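Liltville Community Help Exchange
Home > Crafts, Toys and Workshop > Repair and Refinishing

Yellow peg board with slots and square holes: cleaning, sizing replacement pegs, and storage

Posted by Sheena Nisbet
7/1/22

I am writing on behalf of the activity room at the Sutherland Family Center, where I am responsible for the upkeep of the play and learning materials. Among the items in my care is a large yellow board of the kind used for fitting exercises. It is thick and heavy for its size, with a smooth matte surface. Two long, shallow channels run lengthwise, and six square holes are set in two rows of three, with the middle hole of each row falling between the channels. Colored pieces were supplied with it, although the set is no longer complete.

The board came to us in June from the Cloton branch, which had closed its playroom. No instructions or maker's sheet accompanied it. I have searched the catalogs available to me and have not been able to match it.

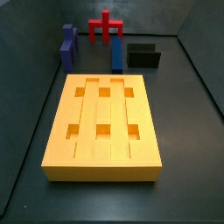

I would be grateful for guidance on the following matters. First, the channels collect dust and crumbs, particularly at the closed ends, and a cloth does not reach into the corners. I do not wish to use anything that would dull the finish or lift the color. Second, I intend to have several replacement pegs made for the square holes, and I am uncertain how much clearance to allow. The pegs that remain vary somewhat among themselves, and I cannot tell which of them were part of the original set. Third, the board is at present stored upright against a wall, and a colleague has suggested that this may cause it to warp over time.

The board is used by children between the ages of three and six, always with an adult present. We have a small budget for the pegs and would prefer to place one order only.

Thank you in advance for any assistance.

Édgar Cuadros
Member, Workshop Section

Ms. Nisbet, I maintain similar materials for a group of preschools and will address your points in the order given.

Cleaning. Begin dry. A soft one-inch paintbrush with the bristles trimmed short will clear the channels, and the small square ends may be cleaned with a cotton swab or a wooden skewer wrapped in a thin cloth. Work from the closed end toward the middle of the channel so that debris is not packed into the corner. A vacuum cleaner with a narrow nozzle is acceptable if the nozzle is held slightly above the surface.

For sticky residue, use lukewarm water with a few drops of dish soap on a well-wrung cloth. Do not pour water into the channels or the holes. You have not stated what the board is made of. If it is painted wood or fiberboard, water left standing in a hole will eventually swell the material, and the hole will tighten. If it is plastic throughout, the concern is much smaller, but the same method may be followed in either case. Dry each hole by hand with a folded cloth. Avoid scouring pads, melamine sponges and alcohol wipes. The first two will polish a matte surface in patches, and those patches will show under a ceiling light.

If a stain remains after washing, I would leave it.

Pegs. Measure every hole separately, in both directions, at the top and again as far down as your instrument will reach. A caliper is strongly preferred to a ruler. Square holes that look identical frequently are not, and with the younger children a peg that binds in a single hole is the peg that will be forced. Take the smallest figure you obtain and have the pegs made one thirty-second of an inch smaller than that figure on each face. This is looser than an adult would choose -- it is, however, suitable for small hands.

Ask that the bottom edges be eased with sandpaper. I use 600 grit for the last pass before sealing. A coarser paper leaves a surface that picks up dirt quickly. Please do not be persuaded to go to 2000 grit, which is intended for polishing and will add to the labor charge without any benefit to you.

You should also establish the depth of the holes before ordering. If they pass fully through the board, the length of the peg governs how high it stands above the surface. If they have a floor, the depth of the hole must be added to the height you wish to see. I have known an order of 24 pegs to be returned for this reason alone.

As the pegs are for children as young as three, the maker should confirm in writing that each piece is too large to present a choking hazard and that the finish is suitable for toys.

Storage. Your colleague is correct in principle. A thick slab stored upright and leaning will take a slight bow in some materials, especially near a radiator or an outside wall. Lay it flat on a shelf with its full underside supported. If no shelf is deep enough, stand it fully vertical on its long edge, held on both sides, and turn it end for end each month.

Bultik Toy Library, Front Desk

We had something like this with slots. We cleaned ours with a toothbrush and had no difficulty. Regarding the pegs, we recommend contacting the woodworking class at your local high school, as they may do the work for the cost of materials. Allow up to 15 school days. We are not able to advise on warping.

Sheena Nisbet

I thank both respondents. The dry brush removed nearly everything, and the skewer dealt with the ends of the channels. I had been using alcohol wipes on the top surface and have discontinued them.

A caliper has been borrowed from our maintenance office. The holes in one row measure very slightly smaller than those in the other, and I have therefore taken the smaller row as the basis for the order. I have written to the high school and will also request a price from a local cabinet shop, with the note on the finish included in both letters.

With respect to storage, the board has been moved to the bottom shelf of the supply closet, where it lies flat. One further point, should Mr. Cuadros be willing: is the same clearance appropriate for pieces that slide along the channels, or should these be looser still?

Édgar Cuadros
Member, Workshop Section

Looser. Allow one-sixteenth of an inch in total width for a short sliding piece, and slightly more if the piece is longer than it is wide -- a long slider will jam at an angle if it is fitted closely. Round the leading corners. Cut one in scrap wood and try it along both channels before you commit to the order.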